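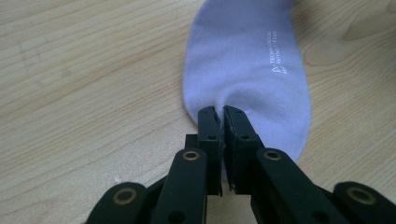 Figure 1. A pale lavender sock on a light wooden table.

Where Do All the Odd Socks Go? A Term Project on Laundry at Skolavholm

Everyone in our halls has lost a sock. I had lost five before the autumn break, and when I brought it up in the kitchen the whole table started talking at once – so that became my project! I wanted to find out how many socks go missing in a student building in one month, where they end up, and whether anything simple helps.

What I did

I asked people on two floors of Skolavholm to keep a sock diary through November. 44 people said yes, which was far more than I had hoped for. Each of them got a sheet of paper for the inside of the wardrobe door and wrote down every wash, what went in and what came out. I also looked behind and under the machines once a week (bring a torch, and old clothes) and checked the lost property box by the lift.

Halfway through the month half of the group got mesh bags to wash their socks in. The other half carried on as before.

What I found

By the end of the month we had just over 200 washes written down, and I loved going through them. Most people lost nothing at all. The losses came in clumps, with a few people losing a sock nearly every time, and those were mostly the ones who carried their washing upstairs in their arms. The stairs turned out to be a brilliant place to look! I found 10 socks there, more than in the machines and the lost property box put together.

The rubber seal round the door of the washer was the next best spot. Small socks get folded into it and stay there until somebody else's wash pulls them out, so some of the "lost" socks had just moved in with a neighbour. Two people on the same corridor found they had been wearing each other's for weeks.

In the mesh bag group only one sock went missing, and its owner thinks the zip was left open. The group without bags lost 4 in the same two weeks. These are small numbers and I can't say it proves much, but I have bought a bag for myself.

What went wrong

Some diaries were filled in from memory at the end of the month, and I can tell from the pen. I also forgot to ask at the start how many pairs everyone owned, so I can't compare people who have lots of socks with people who have few. And black socks are a nightmare – three people claimed the same one.

Next time

I would love to run this again over a whole winter, with thick socks as well, and include the other building, where the dryers are newer. A basket at the top of the stairs for strays would be worth testing too.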